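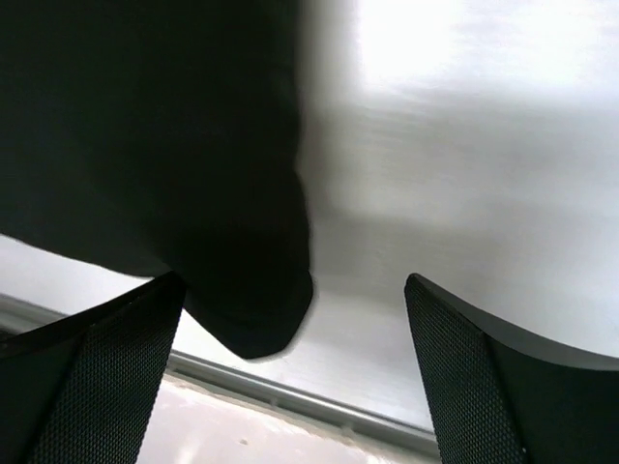
Gokeck Dressmaking Shears, by Dreklow

I've sold these shears for long enough now that I ought to have a proper page for them, so I'm finally writing one. If you only ever buy one decent tool for dressmaking, I'd make it your scissors. People spend a fortune on a machine and then hack their fabric out with the pair from the kitchen drawer (I did exactly the same for years, so I'm not being snooty!).

The Gokeck is a mid-weight shear with a bent handle, so the lower blade stays flat on the table while you cut and the cloth hardly lifts at all. That matters most with anything slippery. My first go with them was on a viscose lining that had beaten me twice already, and I got both fronts to match for once. I nearly rang my mum.

The blades are held by a screw, not a rivet, and that means you can tighten them yourself if they start to chew. A quarter turn is normally plenty. One edge is very finely serrated to grip the cloth, and I'd say it's the thing customers mention most when they write in.
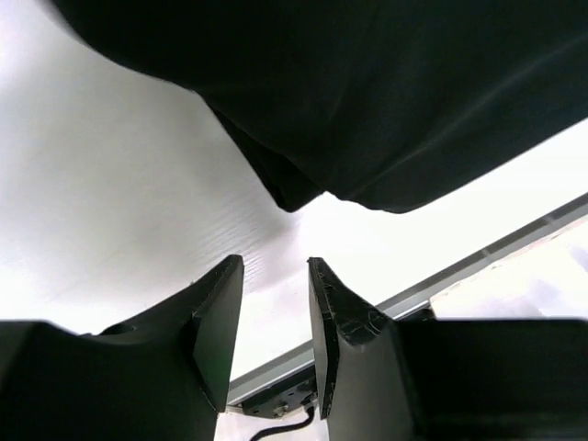
Dark cloth is where I really notice a good pair. You can't see a wobbly line on black until you've moved over to the window and it's too late, so I want long, clean strokes and no nibbling. Chalk the line, weigh the pattern down, and close the blades nearly to the tip before you slide forward again. For thick coating I'd cut one layer at a time, whatever the pattern says.

They come in a card sleeve with a small bottle of oil. Put one drop on the screw every so often, open and close them a few times, and then cut a bit of scrap before you go near anything nice.

Which hand?
Both! There's a right-handed and a true left-handed version, with the blades reversed as well as the grips. Sigrun Boström teaches the evening pattern class upstairs from me and is very left-handed indeed, and she tried three samples before she'd let me stock any of them. Please check the drop-down before you order, as it's the main reason I get parcels back.

What about sharpening?
I send mine to Edileuza Amaral, who also does all the shop's trade pairs, and you can post yours to me to go in the same box. It goes off once a month except in February, when she's away. Please don't put the serrated edge through a kitchen sharpener. It'll take the teeth straight off and she can't put them back.

Will they cut paper?
They will, but don't. Get the Arkham paper scissors and tie a ribbon round one of them so the family can tell which is which.

Details
Maker: Dreklow
Hand: right or left
Screw: adjustable
Care: wipe dry, oil lightly, keep in the sleeve
Price: £42
Sharpening through the shop: £20 including return postage

I also keep the Huamán thread snips next to these on the shelf, and they're lovely for trimming seams at the machine. If you'd like both, pop the snips in your basket too and I'll post the lot together. Orders in before 2 pm usually go out the same afternoon.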